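4.2 Changes to the folding task

The Jeltthorpe laundry supplies flat linen to clinics in the district. Before the trial, folding was done by hand at long benches, with two workers to a sheet and a third stacking. Under the Monunex arrangement, the first folds are still made by hand, and a two-armed cell completes and squares the stack (Figure 3). Over 16 weeks we logged 361 interventions, defined as any occasion on which a worker touched the cloth after handing it over. Most concerned the hems, where the layers had shifted and the edge no longer met the standard the clinics ask for.

The work did not disappear so much as move to either side of the cell. Workers spent less time reaching and more time watching, and the judgement of whether a fold was good enough passed from the pair at the bench to one person on their own.
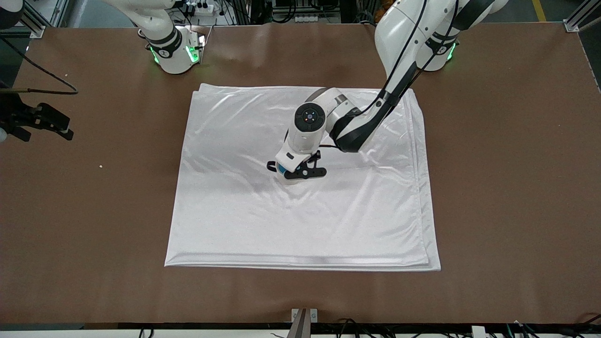
Figure 3. Folded white sheet at the cell, with the gripper of one arm held just above the cloth.

Sarmiento objected, when an earlier draft of this section was circulated, that watching was too mild a word for it, that by mid-afternoon the job was waiting for a fault and being blamed for its size, and that the old benches had at least allowed conversation. We have kept the term but accept the point. In the second round of interviews, all 5 operators described the loss of a partner as the largest change, ahead of any change in pace or physical load.

Reported shoulder strain fell over the same period. We are cautious about this result, as the summer months also brought lighter loads and the heavier blankets were sent to the Temard site from August on. Rotation between the cell and the sorting line was introduced in week nine at the workers' request. The interval was first set at 100 minutes and later left to the shift to decide. Interventions per shift showed no clear trend after that date, although the notes entered beside them became longer and began to include suggestions on labour planning.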